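Hanging and Light: Notes for Members Lending Work

Jul 10, 2021

The Ernow gallery room reopens in August with the new picture rail in place. Members lending work should read these notes before delivery. They replace the sheet handed out with the last loan agreement, which still referred to the old hooks.

Rail and load

The rail runs the full length of the long wall and returns along the short wall as far as the fire door. It is fixed to the studs at 400 mm centres. Each hanger is rated to 8 kg. Any work heavier than that needs two hangers, and the cords must drop vertically from the rail to the frame. Cords set at an angle put a sideways pull on the frame and will open a mitred corner over time.

Weigh the work complete with glazing and backing. Bathroom scales are good enough if you weigh yourself with and without the picture. Write the result on the loan form in kilograms.

Fittings on the back

D-rings are required, one on each side, screwed into the frame and not into the backing board. Sawtooth hangers will not be accepted. Place the rings at the same height on both sides, a quarter to a third of the way down from the top edge. Fit felt or rubber bumpers to the lower corners so that air can move behind the work and the wall colour is not marked.

Stretched canvases should have a backing board. Corrugated plastic is acceptable if it is vented. Check that corner keys are secured, as a loose key that drops between the canvas and the lower bar will show as a bulge from the front.

Light levels

Hrefna Norðdahl took readings along the long wall with the blinds down and the track lights at their usual setting. The highest was 203 lux, near the entrance. This is acceptable for oils and acrylics but too high for watercolour, most inks, dyed textiles and colour photographs, for which we work to a ceiling of 50 lux. Works on paper will therefore go on the short wall, where the track has its own dimmer. Requests for a particular position will be considered only within this limit.

The ultraviolet film on the north windows was replaced in the autumn. It does not reduce visible light by any useful amount, so the blinds stay down outside opening hours.

Colour and spacing

The walls have been repainted in a flat mid-grey. White mats read brighter against it than they did against the old cream, and heavily worked canvases hold their edges better. Frames with any depth throw a shadow onto the wall under the track lights. Lamps will be set at 30 degrees from vertical to keep this short.

Dark frames and pale mats can share a wall with unmatted canvases, provided the gap between them is wide enough for each to be seen separately.
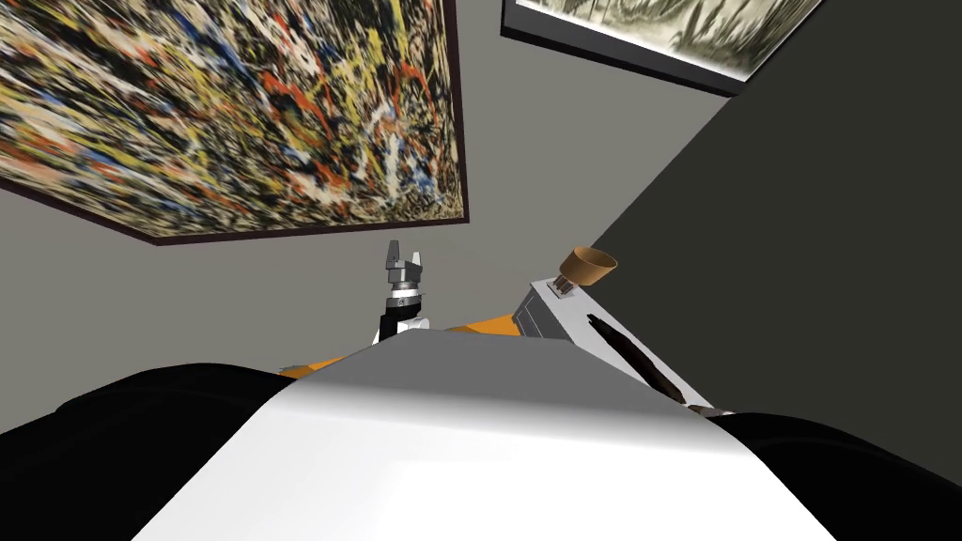 Delivery and condition reports

Bring work to the rear door on Bodine Lane. Each piece will be checked on arrival and a condition report signed by both parties. Existing chips, abrasions and foxing should be noted by the lender beforehand. Works in the Vigfúsdóttir bequest are already on file and need no new report.

Do not use bubble wrap directly against a painted surface. Glassine first, then padding. Label the back with name, title, medium and insurance value in Canadian dollars.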